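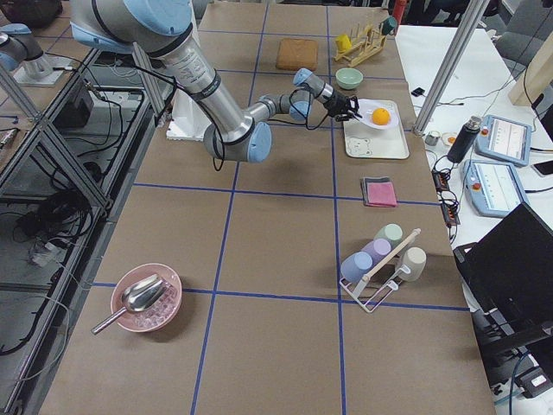 12 December 2020. Glaze trials, Nellitz studio kiln.

The second firing of the Birine clay body was completed overnight. Cone 6 was reached with a hold of 40 minutes at 2,187 °F. Of the two glazes under trial, Bema matured evenly on the vertical tiles. Dong crawled at the rim, as it did in the first firing, and pinholes remain on the thicker coat.

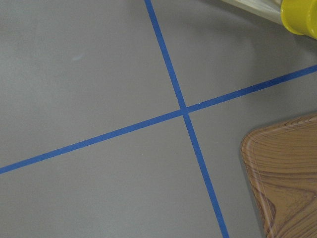

Jianhua Zou considers that the crawling begins at the bisque stage and asks that the tiles be sponged and left for a full day before glazing. This will be adopted for the third firing.

Specific gravity of the Dong bucket was not recorded before dipping – an omission to be corrected. The bucket should be sieved again through the 90 mesh.
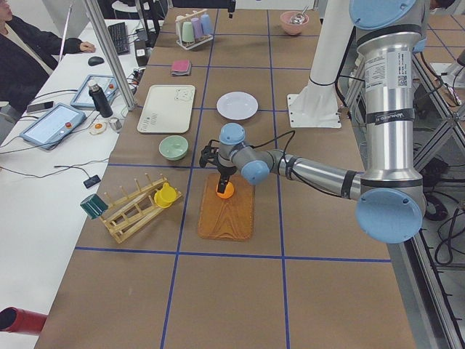
Cooling was left uncontrolled below red heat. Dehua Cai has requested a slower schedule to see whether the grey in Bema shifts in colour. Shelf 2 requires fresh kiln wash. 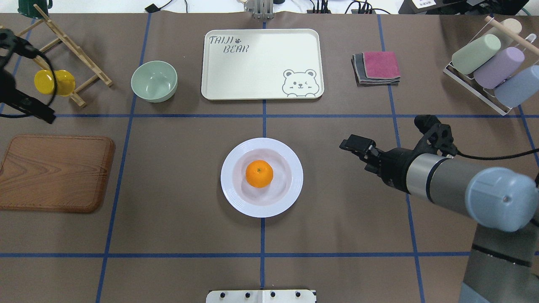
Tangerine on a white plate, with tray and green bowl.

Outstanding: absorption test on the Birine bars; cone packs to be reordered by Dougal Skinner before the end of December.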